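Encyclopedia of Everyday Things > Surfaces and Finishes > Knurling

91 shares · 2 comments
Last updated: April

Knurling

Knurling is a pattern of small ridges, grooves or raised points put on a surface, most often a round one, so that it can be gripped and turned by hand. The word is used both for the pattern and for the job of making it. It is found on screwdrivers, thumbscrews, torches, pens, taps, razors, lens rings, dumbbells and a great many other things that people pick up daily without giving the surface a second look, which is a shame, as it is one of the loveliest textures in the whole workshop!

The word comes from "knurl", an older English word for a small knob or lump, related to "knur" (a knot in wood) and a close cousin of "gnarled". The k is silent.

Appearance and types

Most knurling belongs to one of a handful of families, and once you have learnt them it is hard to stop seeing them.

Straight knurling is made of ridges that run along the length of the part, like the reeded edge of a coin. It is common on small knobs and on the caps of bottles and tubes. Because the ridges lie across the direction of turning, they resist twisting fingers very well, but they do much less against a hand that slides lengthwise.

Diagonal knurling has ridges all leaning the same way, so that they wind about the part like the stripe on a stick of rock. It is the least common on shop-bought goods and turns up more on older hand tools.

Diamond knurling is the crosshatched kind that most people picture when they hear the word. Two sets of slanting grooves cross each other and leave a field of little diamonds between them. It holds in every direction at once. The diamonds may come to a sharp point, or be flattened on top for comfort, and the difference under the thumb is enormous.

Square knurling is a crosshatch turned so that its lines run along and around the part. It has a calmer, more old-fashioned look and is often seen on furniture handles.

Knurling is also described as fine, medium or coarse, according to the spacing of the ridges. The spacing itself is called the pitch. Fine knurling can look almost like cloth from a little way off, with a soft sheen that shifts as the part is turned in the light. Coarse knurling looks just like what it is.

How it is made

There are two main ways of knurling a metal part, and both are usually done on a lathe.

In form knurling, one or more small hardened wheels are pressed hard against the part as it spins. The wheels carry the pattern in reverse. Metal is squeezed out of the hollows and up into the ridges, so the finished part ends up slightly larger across than it was before. Very little metal is lost. The forces are considerable, and a thin part may bend unless the wheels pinch it from opposite sides.

In cut knurling, the wheels are set at an angle so that their edges slice the grooves out. Chips come away, the pressure is lower and the result is generally crisper. It suits thin-walled tube and harder materials.

A knurl has to meet itself neatly after one full turn. If the distance around the part is a poor match for the pitch of the wheel, the second pass may land between the marks of the first, and the surface comes out with twice as many shallow, muddled ridges as it should have. Machinists call this double tracking, and it is the classic beginner's disappointment. A small change in the starting diameter often puts it right.

Plastic and rubber parts are seldom knurled in this way. Their texture is normally moulded in, the pattern having been cut into the mould beforehand. Wood may be chequered by hand with a small toothed tool, a patient business with wonderful results - though strictly speaking chequering is its own craft, with its own vocabulary and its own arguments.

Uses

Grip is the chief reason for knurling, and it is remarkable how little of it is needed. A narrow band at the right spot will do as much for the fingers as a whole textured handle, and it leaves the rest of the part smooth and easy to wipe. On adjusting rings the band also tells the hand where to go, so that a focus ring or a dial can be found by touch alone.

On weight-training bars the pattern is usually left off certain stretches, and the edges between rough and smooth serve as markers for placing the hands. Lifters can be very particular about it. A bar with deep, pointed diamonds holds superbly and is hard on the skin, while a shallow one is kinder over a long session.

Knurling is also used where no hand will ever touch it. A brass insert meant to sit inside a plastic part is often knurled on the outside, so that the plastic flows into the grooves and locks it against turning. A pin or a shaft may be given a few ridges to make it fit tightly in its hole.

Then there is plain decoration. Knurled cupboard knobs and light switches have been in fashion for some years, especially in brass, and the pattern has a long history on pens, lighters and watch crowns.

Care and cleaning

Grooves collect things. Skin oil, chalk, flour, soap and house dust all settle in the low parts of the pattern, and a cloth tends to skate across the top without reaching them. A dry nylon brush is the first thing to try. An old toothbrush with warm water and a drop of washing-up liquid will deal with most kitchen and bathroom fittings, worked along the grooves in one direction and then the other. Dry the part well afterwards, particularly if it is plain steel.

Wire brushes need a little thought. Brass bristles are gentle enough for bare steel but can leave a yellowish smear, and steel bristles will scratch plating and take the points off soft metals. Abrasive paper should be kept off altogether, with one exception: a freshly cut knurl that feels too sharp can be eased with a light pass of very fine paper, 1000 grit or thereabouts, used wet.

Worn knurling cannot easily be renewed. Running the wheels over an old pattern seldom lines up with what is left, so the usual remedy is to turn the surface smooth and begin again, provided there is enough metal.

Collecting

A small but cheerful interest has grown up in knurled objects for their own sake. Heather Menzies, a retired toolroom turner, keeps nearly 300 knobs, thumbscrews and instrument rings, arranged by pitch from coarsest to finest in shallow drawers at Hudgate. Her favourites are the small makers' patterns. The Dirkari knob, for instance, has a rope edge above a band of square knurling, and the earlier Riltix thumbscrews have such fine diamonds that a magnifier is needed to tell them from a matt finish. She recommends that newcomers begin with whatever is in the kitchen drawer, and make rubbings with a soft pencil on thin paper. Rubbings show the pitch beautifully and cost next to nothing.

Knurled bands beside smooth surfaces

On many parts the texture is kept to a single strip, often along a rim or an edge, with smoother material next to it. The contrast does a lot for the eye. A crosshatch breaks up reflections and so tends to look duller than its neighbour, even where both are the same colour, and on black or dark grey parts this can be the main thing that makes the band stand out. Fine patterns reward a close view, and side light is best of all. 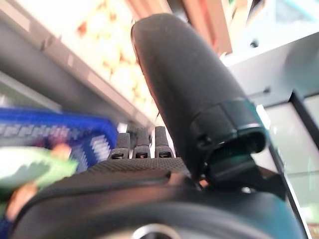 Related terms

Chequering: a crosshatched pattern cut into wood, or sometimes metal, with hand tools.

Fluting: wide, rounded grooves running lengthwise, gentler on the hand than straight knurling.

Pitch: the distance from one ridge to the next.

Reeding: fine parallel ridges, as on the edge of a coin.

Rope knurl: a rounded, slanting pattern resembling twisted cord, used mainly on the edges of knobs.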